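Körbe und Kleinkram: Liesmich zur Sammlung Kerkano

Stand: 2026-07-25

Schön, dass Sie hereinschauen! In diesem Ordner liegt alles, was wir zum Einsortieren kleiner Dinge in Körbe zusammengetragen haben, insgesamt 264 Aufnahmen in 11 Unterordnern. Angefangen hat es im Januar mit einer Liste von Theda Kröger, die seither immer länger geworden ist (und vermutlich noch länger wird).

Zum Grundbestand gehören ein brauner und ein gelber Korb, beide geflochten, dazu Klebebandrollen, Spielzeuggemüse und Schaumstoffwürfel. Welcher Gegenstand in welchen Korb gehört, steht jeweils in der Datei aufgaben.txt, die man bitte vor dem Öffnen der Bilder liest, sonst sucht man sich leicht einen Wolf. 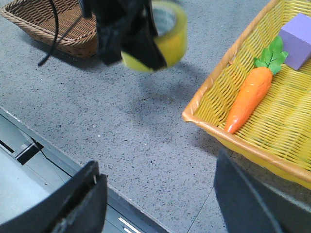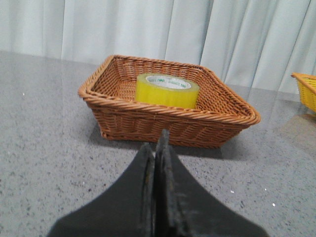 Gelbes Klebeband und brauner Korb; im zweiten Bild liegt die Rolle im Korb.

Beim Beschriften heißt der geflochtene Rand immer »Rand« und das Innere immer »Boden«, auch wenn man vom Boden wenig sieht. Darauf hat Jenő Mészáros bestanden, und wir sind ihm inzwischen recht dankbar dafür. Fehler und Nachträge sammelt Tamara Vasylenko in der Datei nachtrag.txt.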